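# The Arm That Wants to Play You

The Ruveck kit arrives with a two-finger gripper, a desktop arm, a power brick the size of a loaf pan and a subscription offer. It is the last of these that the company would most like to talk about.

For 17 dollars a month, Ruveck's training service, Flistis, will let you rehearse any pick-and-place job in simulation before the arm tries it on your desk. The showcase job is chess. You load the board, the software sets up pieces in positions it has dreamed up overnight, and the gripper practices reaching for them. By Tuesday morning, the brochure says, your arm will be ready to play.

Mine was ready to argue. I spent most of October with it, and I still set up the pieces by hand.

The simulator is the good part, I'll grant that. It's quick to install, and the view over the gripper gives you a fair idea of what the arm has to deal with: tall pieces near short ones, shadows lying across the squares, a finger getting in the way of a corner. 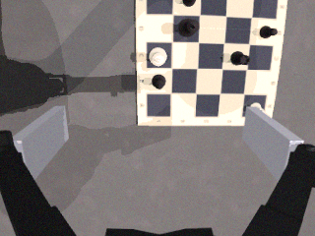
Jintana Chareonsuk wrote in after our first short notice on the kit to say that she had let the practice run to 1402 games and her arm still couldn't tell a bishop from a pawn under her kitchen lamp. She has asked for her money back twice.

Her complaint matches what I found. Flistis reports a score after each session, and mine climbed to 100 within days. That number measures simulated grabs on a simulated board. Ruveck doesn't publish a figure for real ones, and when I asked for it, Lertchai Klinhom in the Murkport office sent me a link to the brochure.

On my desk, the arm lifted rooks well enough. Knights it pinched by the ears and dropped. Castling took around 2 minutes, and I had to look away during it.

You can improve matters by recalibrating – the manual gives this a cheerful half page – but the process has to be repeated whenever the board gets bumped. Boards get bumped a lot when there's an arm swinging over them.

The rival Bunnag kit costs more and skips the subscription. I haven't tested it yet. Until I have, I'd hold off on Ruveck, and I'd certainly cancel Flistis before the free month runs out.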